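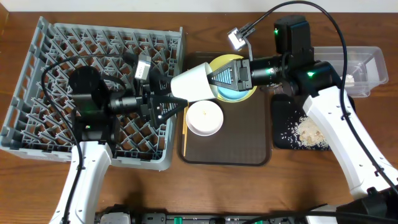

The clearing task is the one I've spent most of March on, and I want to write down where it stands before I forget how I got there.

The short version of the task: a meal has been eaten, there's a tray with some things on it, and two arms have to clear it. The dish goes in the rack. Trash goes somewhere else. Food scraps go in a clear container. I drive both arms by hand, the system records what the cameras see and what the joints do, and later a policy is trained on the recordings. One run from start to finish is one episode. The target for this round was 256 kept episodes, and I finished on a Saturday afternoon with the window open and my shoulders hurting.

I kept the word "kept" in there on purpose. I recorded 70 more than that and threw them out. I'll get to why.

The setup

Both arms are bolted at the near edge of the table, one left, one right, with a camera on each wrist and one fixed camera looking at the whole table. The gray rack sits on the left and hasn't moved since the first day, except when I knock it. The tray goes in the middle. I put down a black mat on the right side of the tray because rice on reddish wood was hard to see from the fixed camera, and I wanted the rice to be easy to see at least some of the time. In other sessions there's no mat at all.

I call the project Tovance in my folders. It doesn't mean anything. The previous one was called Arroyo, and it was all single-arm picking, one object at a time, with a blank table. Arroyo worked well enough that I got overconfident about what a table with a mess on it would be like.

Cups

I did not expect paper cups to take up so much of my time. A bowl is stiff. You close on the rim, you lift, and it comes with you. A paper cup gives way. If I close the gripper at the speed I use for a bowl, the mouth of the cup folds in, and the recording now shows a crushed cup being carried around. That's fine once in a while. It's bad if it's in half the data.

There's also the question of which arm. If the cup is on the right side of the tray and has to end up on the left, I can reach all the way across with one arm or hand it over. Reaching across puts the elbow over the food, and the right wrist camera loses sight of everything useful. So I do the handover. The right gripper takes the cup by the open end, turns it on its side over the tray, and the left gripper comes in at the narrow end.

The base is the stiffest part of the cup, so I like having the second gripper there. The trouble is timing. When I started, I would bring the left fingers up to the cup, close, and open the right ones all in a single motion, the way I'd do it with my own hands. Played back, those episodes look smooth. They train badly. A policy copying that motion will sometimes open the right gripper a little early, and then the cup is on the tray or in the rice.

Now I do it in steps. Bring the left fingers to the base. Stop. Close. Stop. Open the right. Back the right arm straight out before turning anything. The stops are short, less than a second. They look stiff and I don't enjoy doing them, but the drops went down a lot in the test policy.

I should say that the stops can't be too long either. For a couple of days I was pausing long enough to look at the monitor and think. A policy trained on that learned to sit there. It would hold the cup in the air over the tray and do nothing for a while, because in the data, holding the cup and doing nothing was very common. I trimmed some of those and recorded the rest again.

Rice

The rice is dry and uncooked. I tried cooked rice for one evening. It stuck to the finger pads and dried there, and by the next morning I was picking it out of the ridges with a toothpick. Dry rice rolls around more than cooked rice, so the behavior isn't the same, but I can sweep it up and use it again.

Every episode with rice starts with a new pile. I pour it from a measuring scoop, and for a while I was pouring it neatly without noticing. When I looked at a grid of first frames side by side, the piles were all in nearly the same place and nearly the same size. I had built a dataset of one pile. After that I poured with my left hand, or from higher up, or bumped the mat afterward. It made the piles messier, and it's the cheapest fix I've made so far.

Same goes for crumbs in the bowl, the direction of the stick on the tray, and where the plate sits. If I set the table the way I like it, I set it the same way every time. I wrote a small script that prints a layout for each episode: which items, which part of the tray, which way they face. I follow it even when it looks silly. It will ask for a cup sitting on a plate, and people do put cups on plates.

What I threw out

Of the 70 rejects, most fall into a few groups.

Dropped frames. One wrist camera cable runs in a big loop so the arm can turn freely, and if the connector works loose the picture freezes while the joints keep recording. I check the frame timestamps after every episode now. I used to check after every session, and I lost most of an evening that way.

Hands. I reached in to straighten something before the recording had stopped. The end of the episode then has a person in it. I could trim these, and I trimmed a few, but usually the hand shows up while the arms are still moving home.

Wrong order. The instruction text says to deal with the cup first, and I went for the bowl. I was tired. The motion was good, but the label would be wrong, and I don't like editing labels after the fact to match what I happened to do.

Too many tries. If I miss a grasp once and recover, I keep it, since the policy is going to miss too and needs to see somebody recover. If I miss four times, I drop it. My cutoff is two misses on the same object. I can't defend that number. I picked it so I would stop arguing with myself at eleven at night.

I have not thrown out any episodes for being slow. I considered it. Then I plotted the lengths and saw that the slow ones were mostly the stick, which is thin and lies flat, and is just harder to pick up. Dropping the slow ones would have meant dropping the stick.

How long it takes

On a good day I do 12 episodes in an hour, including resetting the table. Resetting is the larger part of it. Sweeping up, pouring again, placing things by the printed layout, checking timestamps. After 20 episodes without a break I start to get sloppy, mostly in the approach to the cup, so I stop there and do something else. Coffee, usually, or the laundry.

Tianyou Ding came by for two evenings and drove the arms while I did the resets. His episodes look different from mine. He comes in lower and from the side, and he uses the left arm much more than I do. My first thought was to ask him to match me. I left it alone, and I tagged his so I can train with and without them. I don't have that comparison yet. With two people the resets also go much faster, and the layouts get more varied without anyone trying.

Software notes, for whoever asks

I record with Kaslow, which I've been patching for a year and which only runs on my machine. Review happens in Clironance, a viewer I wrote over a weekend that plays all three cameras in sync and lets me press one key to keep and another to reject. It has a bug where it skips the last episode in a folder. I know about it. I put an empty episode at the end of every folder.

I'm storing the raw video at full size and making smaller copies for training. Disk is cheap enough, and I've regretted shrinking things before.

Next

The first policy on the full set is training now. The things I want to look at are whether it pauses before letting go with the right gripper, and what it does when the cup is already crushed at the start. I only have a handful of episodes that begin that way, and I think I'll need more.

After that I want to change the rack position. It's been in one place this whole time and I'm sure the policy has memorized it. I should have been moving it from the beginning, a few inches at least. I'll start with small shifts and see how far I can go before the left arm runs out of reach.

I also need to buy more cups.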